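What is a circuit board?

Open up a radio, a toy car or a games controller and you will find a flat piece with lots of small parts on it. This is a printed circuit board. Many people call it a PCB for short.

The board itself does not let electricity through. Thin copper lines, called tracks, are fixed to it, and the electricity travels along those. Before boards like this were common, people joined the parts of a radio together with separate wires, one by one. It was slow work and easy to get wrong.

Lots of boards are green. The colour comes from a coating called solder mask, which covers the copper and protects it. Boards can also be blue, red, black or white, and they work just the same.
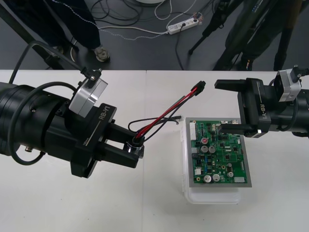 Why do wires have plugs on the ends?
Plugs let you join a wire to a board and take it off again without cutting anything. Many are shaped so that they only fit one way round.

Wires have a plastic cover with metal inside. The cover comes in different colours so that people can tell the wires apart. Red is often used for the positive side of a battery and black for the negative side.

Some parts are held on with solder. Solder is a metal that melts when it is heated and goes hard again as it cools. It holds the part in place and lets electricity pass through the join.

Words to know
Track: a thin copper line on a board.
Connector: a part that joins a wire to something else.
Component: any small part fixed to the board.

Never open anything that is plugged into the wall. Ask a grown-up first.

Written by Joyce Mabula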